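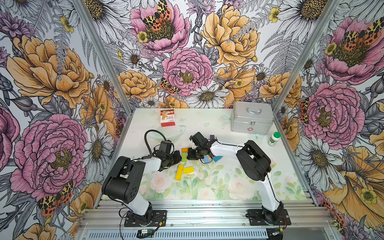

Changing the Walls and Table Cover of a Two-Arm Cell

This guide explains how I change the background in my two-arm cell at the Odutthorpe shared workshop. Many people asked me how to do it without moving the arms, so I wrote down all the steps. You need one free evening the first time. After that it goes faster.

Why change the background

I train my arms to pick up small wooden blocks and put them in order. With gray walls the program learned very well, but only for gray walls. When I took one panel away and the shelf behind became visible, the left arm started to reach for things that were not there. Now I change the walls every 2 weeks, and I choose patterns which are difficult on purpose. Big flowers are very good for this. A yellow petal has nearly the same color as a yellow block, and the program must learn that only one of them can be picked.

What you need

Three stiff panels, cut to the size of your walls
Wallpaper, one roll is enough for a small cell
Wallpaper paste or spray glue
A printed table cover, thin and without folds
Double-sided tape, the kind that can be removed
Sharp knife, metal ruler, soft cloth
Hex keys for your aluminum profile

I bought my wallpaper as a leftover roll from Villanueva, a small decorating shop. Matte paper is better. Shiny paper gives white spots under the lamps, and these spots move when the arm makes a shadow.

Step 1. Park the arms and cut the power

Bring both arms to the rest position, then switch off the supply and pull out the plug. Please do not only press the stop button. My arms go soft when they lose power, so I hold each forearm with one hand and lower it slowly to a folded towel.

Step 2. Take out the old panels

Loosen the screws on the corner posts, but leave them in the profile. Half a turn more than "loose" is enough. The back panel comes out first, then the two sides. Keep the arms bolted to the rail. If you move them even a little, you must do the calibration again, and this takes longer than all the other steps together.

Step 3. Glue the paper

Clean the panels with the cloth. Start from one short side and press the paper down slowly toward the other side, so that the air can go out. Leave 10 mm extra on every edge and cut it after drying. I leave mine under some books until morning. It is not necessary that the pattern continues from one wall to the next. I tried to match the flowers in the corners once, and the posts covered the joint anyway.

Step 4. Put the panels back

Sides first, then the back one. Tighten the screws little by little, changing from post to post, otherwise the panel bends in the middle.

Step 5. Lay the table cover

My cover has roses only on the front half, where the grippers work. Tape it along the front rail and smooth it with the flat hand toward the back. Any fold will catch a finger of the gripper sooner or later – I tore my first cover in this way. Check also that no cable of the arm base is trapped under the cover.

Step 6. Add some objects which do not belong to the task

At the back I put things that the arms must ignore. A bandage box, a first-aid case and a pill bottle are good, because they have different heights and materials. Put them outside the reach of both arms. To check this, move each forearm by hand, with the power still off. Empty packages are the safest choice. And do not use the real first-aid kit of your workshop, it must hang where people expect it!

Step 7. Test slowly

Connect the power and run both arms at the lowest speed, first one and then the other. I use a small script from Tanvir Gazi, called Tellow, which moves the grippers toward each other and stops before they touch. Then put the blocks in the middle and record a few short runs. If the picks are good, go back to your normal speed.

Common problems

The paper comes off at the corners: the panel was dusty, or the glue was too little. A strip of tape on the rear side helps.

The gripper closes on nothing: look whether the lamp was moved during the work. In my case it was the lamp two times.

The cover slides when a block is pushed: add a second line of tape near the middle, under the printed part.

I keep the old panels standing behind the bench, with the month written on the rear side. The next set, in July, will have stripes.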